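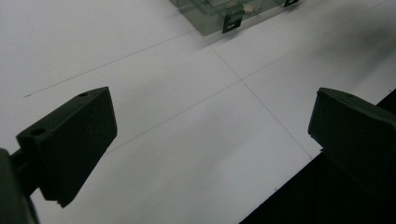
How do you make a small map bigger by hand without wrecking the proportions?

You rule a grid of squares over the small one, rule the same grid with bigger squares on a new sheet, and copy across one square at a time.

Enlarging the Trandcombe Plan: Project Report
By Henrique Baptista
March 2022
14 shares | 3 comments

So that's the short version, and I could have stopped there, but the class wanted a full report and I ended up with a lot more to say than I expected. My project was to take a small hand-drawn plan of the old part of Trandcombe, where my grandparents live, and redraw it at double size with nothing but a pencil, a ruler and an eraser. No scanner, no photocopier, no tracing on a window (tempting!).

The plan I started from came out of a booklet about the Asitz mill. It shows the mill, the yard behind it, the stretch of river next to it and most of Bratu Lane. The booklet doesn't say who drew it. Whoever it was had a beautiful hand for trees and a pretty casual attitude to corners, which mattered later.

My finished sheet had to come out at a scale of 1:500, so every centimeter on paper is five meters on the ground. That made it 54 centimeters wide, just small enough to fit on the drawing boards at school with room for a margin. I worked on a photocopy of the booklet page so I wouldn't mark the real one, and I made sure the copy was the same size as the original before I did anything else. A friend of mine skipped that check on her project and had to start over.

The first grid

I ruled my first grid in one evening and it was bad. I had marked my spacing along the top edge only and then tried to keep the ruler square by eye. By the time I got to the bottom the lines had wandered off sideways and the squares were more like diamonds. I drew the river anyway, because I was impatient, and the river came out fat.

For the second try I marked the spacing on all four edges and joined the marks up. It takes longer and it's boring, but then you can check it by measuring the diagonals of the outer rectangle. If they match, your corners are square. Mine were 2 millimeters apart, which I decided to live with.

I also learned to rule much more lightly. My first grid had been done with a regular school pencil, pressed hard, and when I rubbed it out it left grooves that showed through the ink. I switched to a hard pencil from the Neltus set my aunt gave me for my birthday and hardly leaned on it at all.

Copying

The trick with copying is to look only at where a line enters a square and where it leaves. You put a dot on each of those edges, then join the dots, and only after that do you worry about the shape in between. It feels very strange at first -- you're drawing a mill and you can't think about it being a mill. Whenever I did think about it, I drew what I thought a mill should look like and it went wrong.

Long straight things were harder than curvy ones. If a bend in the river is off by a hair, who cares? Bratu Lane is dead straight for most of its length, and a small error in one square turned into a visible kink in the next. In the end I plotted both ends of the lane first and ruled it in a single stroke, then went back for the houses.

The mill yard got its own finer grid, with each square split into four, since that's where all the little walls and steps are. I'd do the same again, but only for crowded areas. A fine grid over open fields is just extra erasing.

Checking it

In October I went to stay with my grandparents and took a long tape measure with me. My grandfather held one end (he complained the whole time, but he wouldn't let anyone else do it). Along the front of the mill yard we got 60 meters. That should be 12 centimeters on my sheet, and I had drawn 12.1, so I was really pleased with that one!

The back wall didn't go so well. It was clearly too short on my drawing, so I went back to the booklet plan and measured that too, and it was too short there as well. I'd copied the mistake faithfully. A grid carries over whatever is on the original, good or bad, and I should have done the tape work before I inked anything. I left the wall as it was and wrote a note beside it.

What I'd change

I would use heavier paper, for one thing -- mine went fuzzy where I erased the most. I would also number the squares along two sides from the start. I lost my place in the fields over and over, and once I put a whole footbridge one square too far downstream. And I'd like to try reducing a map the same way, to see if small mistakes shrink along with everything else. My grandmother has asked for a copy to hang in the hall, so the next one will probably be in color.

Contact | Copyright Henrique Baptista | Back to top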